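Effect of Door Opening on Air Temperature in Shared Refrigerators

Samina Jatoi, Ifor Wynne, Youssra Ramadan
Supervisor: Judite Morais

2. Method

Two upright refrigerators of the same model were used, both in the shared kitchens of the Lestville residence hall. Unit A served one corridor and Unit B served two. Each was set to the middle position on the dial and left alone for the length of the test in May.

A temperature logger was placed on the center shelf of each unit, away from the back wall. Readings were taken once a minute. A magnetic switch on the door logged each opening and its length. Food was not removed or rearranged — we wanted normal use, and an empty cabinet warms faster than a full one.

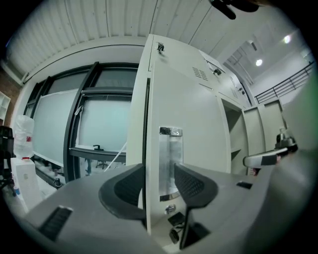 Figure 1. Vertical chrome handle on a white door.

3. Results

Unit B was opened 109 times over the test period and Unit A 41 times. Most openings in both units were short. The long ones came in the early evening, when several people cooked at once.

Air temperature on the center shelf rose during every long opening and fell back after the door closed. Recovery was slower in Unit B, where a second opening often came before the first had been made up. Openings of a few seconds had no effect that the logger could separate from the normal compressor cycle.

4. Sources of error

The logger measures air, and air changes temperature much faster than food does. A bottle of water with a probe inside would give a better estimate of storage conditions. Unit B also stood closer to the oven, so some of the difference between the units may be due to room temperature — this was not measured.

The door switch on Unit A came loose once and was taped back in place. Data from that evening were left out of the averages.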